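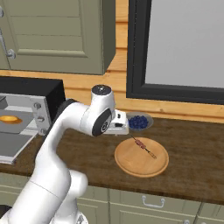

The kitchen cell in simulation, with a bowl of blueberries and a skewer on a plate.

Tâm Tôn starts on the arm at half past seven, before anyone at Proltwood has sent it a job. On the Wednesday I visited the Haveden workshop, Tôn was already on one knee beside the base with a torque wrench, going around the mounting bolts.

"I do these first while it's powered off," Tôn said. "Once people come in they want it running, and then I don't get another chance until evening."

Proltwood tests kitchen handling there, using one arm with a gripper. Every job is run in simulation before it goes to the real arm. Tôn looks after both, and says the simulated one takes up more of the week than most people expect.

"It has a base position, it has joint limits, it has a tool on the end. If any of those are wrong in the model, you find out on the real arm. So I maintain the model the same way I maintain the hardware. When I change something on one, I change it on the other the same day."

The base is the usual source of trouble. In November the arm was taken off its stand so a cable could be replaced, and when it went back on it sat slightly turned. The bolts were tight and the arm homed without an error. Everything it reached for was off by a little, and by more the farther out it went.

"At the near end of the counter you'd never have noticed," Tôn said. "At the far end it was 5 millimeters. With a bowl you can get away with that. With a skewer you can't, the handle is too thin."

Fixing it took most of an afternoon. Tôn touches a pointed probe to a row of marks on the counter, writes down where the arm thinks each one is, and compares the numbers with a steel rule. The longest check is at 995 millimeters from one end of the counter. The correction goes into the controller and then into the simulation file, and the marks are checked a second time.

The gripper gets more regular attention. Its fingers carry replaceable pads that Proltwood buys from Cesora, and Tôn changes them by cycle count. The last set came off at 382 cycles.

"They still looked fine. I've learned not to go by how they look. You put a plate rim in there and close it, and you pull. If it slides, they're done." The old pads go in a jar on the bench, marked with the date and the count.

Changing them takes about five minutes. The two screws come out from the back of each finger, the pad lifts off, and the seat is wiped down with alcohol. Tôn lets the seat dry fully before the new pad goes on. After that the gripper is opened and closed empty a few times and the zero is set again.

I asked what goes wrong on the simulation side. Tôn said it was mostly small objects. A heap of berries is a lot of separate contacts, and the bowl that holds them has to be given the right thickness or the berries start to sink through the bottom.

"I had a bowl that leaked for two days. I kept looking at the berries. It was the bowl."

The toaster oven is the other one. Tôn keeps a clearance zone around it in the planner so the arm swings wide on its way across the counter. The zone was copied over from a test kitchen at Lâm, where the oven was a different size, and for a while the arm refused perfectly good paths. Tôn measured the oven again and redrew the box by hand.

Service records are kept in a paper notebook. There is a spreadsheet too, which gets filled in from the notebook on Fridays.

"I can write in the notebook with gloves on," Tôn said.

By nine the cell was switched on and the first job had been loaded. Tôn ran the arm through its joints one at a time at low speed, with a hand near the stop button, listening. The wrist joint had been noisy earlier in the month and had been greased. Tôn ran that one twice, wrote a line in the notebook and handed the controls over to the day's operator.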